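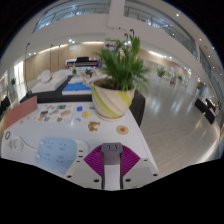 A reader asked under my last post whether the planner was really at fault, or whether I was simply feeding it poses that were already out of date when it got them. Fair question, and it cost me most of a week.

03/11/2019

The reader was mostly right. Tavlow, the planner I use, stamps each pose when it arrives. Pendeo, which does the tracking, stamps it when the picture is taken. I had been treating the two as the same clock. The gap came to 33 milliseconds on a good run and roughly double that when the logger was busy.

On a slow move you would never spot it. On a quick reach the gripper path lags behind the picture it is paired with, and the planner then corrects for an error that isn't there. I had spent January tuning gains to hide exactly this.

The fix is small. I now pass Pendeo's stamp straight through and let Tavlow interpolate between the 2 nearest poses. Anything older than the buffer gets dropped and written to the log. The buffer holds 2000 entries, far too many, but memory is cheap and I haven't got round to trimming it.

Replaying the old logs, the overshoot near the table has gone. There is still a wobble when the wrist turns sharply - I suspect the filter, and I'll look at that next.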